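Pornthip Srisuk
December

Phone stands, a thread. I've been comparing stands on a plain white table for longer than I planned to, and I have notes. Mostly on geometry and friction, a little on cases.

Two categories on the table: tall pedestals with a round base, and small low stands that sit close to the surface. A few phones are left lying flat as the control. 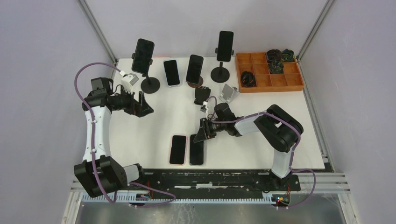
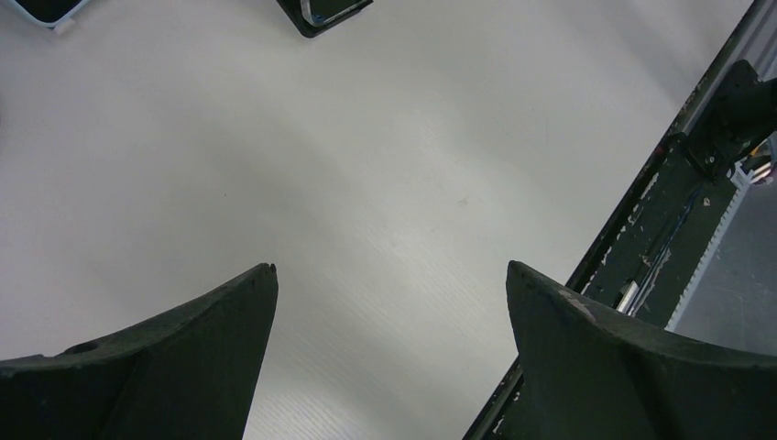
1/ Pedestals

The tall black ones have a round base. A round base tips at the same angle in every direction, so you don't have to think about which way the phone faces. The cost is footprint. On a shallow desk the base takes the space where your keyboard wants to be.

Put them at the back. Screen height is the whole reason to own one, and a tall stand near the front edge gets hit by sleeves.

2/ Low stands

A low stand does one job: it holds the phone at a lean. Check the depth of the lip before anything else. My Nolix has a 9 mm lip, which takes a bare phone. Add a thick case and the phone rides up on the front edge and rocks every time you tap it.

The Ullitz is 3 mm deeper. It's uglier and I use it more.

3/ Center of mass

A phone in portrait on a low stand puts its weight high and slightly behind the lip. In landscape the same phone is far more stable. If yours falls over when you tap the top corner, turn it sideways before you buy another stand.

Tap tests should be done at the top corners. Tapping the middle of the screen tells you very little.

4/ Flat

Flat is a valid position. It can't fall over, it needs no hardware, and you can type on it. The drawbacks are ceiling glare and picking it up again. A bare phone on a smooth tabletop gives your fingers almost no edge to get under. A case with a raised rim helps – you get something to hook a nail on.

Two phones flat and side by side need a finger's width between them. Any closer and you end up pushing one to lift the other.

5/ Cases

Light-colored rims are underrated. A black phone in a black case on a black desk mat is a thing you'll pat around for at 6 in the morning. A pink or pale blue edge shows up right away, including on a white table, where it also tells you which black phone is which.

6/ Weight

My heaviest stand is a Randen pedestal, 700 g on the kitchen scale. You can lift the phone off it with one hand and the base stays where it is. With the light ones, the stand comes up with the phone, hangs on for a moment, then drops. Fine on a mat. Loud on a hard top.

Stick-on rubber feet fix sliding. They do nothing for the lift-off problem. For that you need mass, or a second hand.

7/ Viewing angle

I set low stands at 22 degrees back from vertical for reading at arm's length. Steeper is better for video calls, where a leaning phone mostly films your ceiling. If the hinge won't hold the angle under a tap, tighten it. If it has no screw to tighten, return it.

8/ Layout

What I've settled on for a desk with several phones:

– tall stands along the back, spaced so the bases don't touch
– low stands in front of them, offset to one side so they don't block a screen
– flat phones near the front, in reach
– chargers on the outside edges, cables never crossing the middle

The last one took me the longest to adopt. A cable across the middle catches on everything you move.

9/ Still open: whether a wedge with no lip and a grippy surface can replace a low stand. Siriporn Noiphan lent me one from Suwannarat and it holds a bare phone well. With a glossy case it creeps. I'll post measurements once I've found a fair way to take them.

Comments

tallshelf: What about folding stands? I travel with one and the hinge went soft in a month.

Pornthip Srisuk: Same tap test applies. Most of mine fail it folded out to full height and pass at half.

Siriporn Noiphan: I'd like the wedge back before you measure it to death.

m_orrin: Agree on pale case rims. I put a strip of tape on my work phone for the same reason.

deskdrawer9: Does the base size matter if you only ever use portrait?

Pornthip Srisuk: More, if anything. The weight sits higher.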